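OK so Tuesday night thread, I have been reading way too much about robots doing chores and I need to put it somewhere.

Background: I worked the packing bench at Lillow for six years. Snacks, toys, gift boxes. Everybody outside that job thinks it's the first thing a machine should take over. It's chips in a box! How hard can it be!

Well. Bags are awful. A can stays a can. A bag of chips changes shape the second you touch it, and the air inside slides off to wherever you aren't squeezing. Too soft and you drop it, too hard and you've made crumbs.

Two bags, two grippers, one big open box. The white PanPan bag is all creased up where the blue pads have it, and the green one is hanging from the other gripper over the box. I've been staring at this for a while, ha. 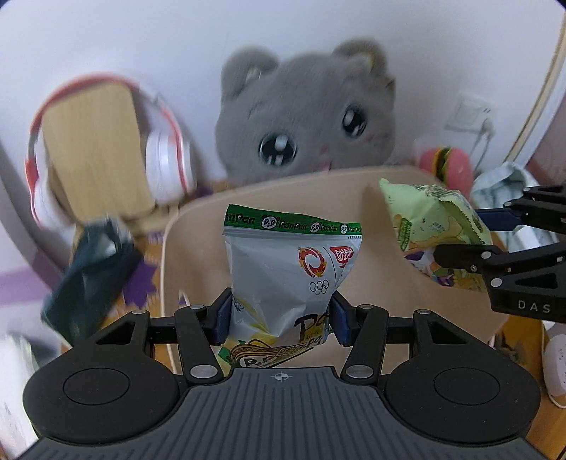
Amarasinghe replied that creases don't matter if the chips get where they're going, and that I'm holding machines to a standard no grocery bagger has ever met. Fair! I have personally flattened a lot of chips.

But my line lead wanted 474 bags a shift off each of us, and she'd pull a box if the top layer looked tired. So looks count for something, at least in a shop.

At home I'm way more relaxed. Crumple my snacks, I don't care, just get them off the floor – and the socks, and whatever my kid left under the couch.

Would I buy one today? No. I'd want to see it clear some random living room floor with stuff it has never met before, and I'd want to see it twice.

Folding laundry I'm not even going to get into tonight. Fitted sheets beat me every time and I have thumbs.

If anybody here works a bench with one of these next to them, tell me what it drops. I'm up till 2.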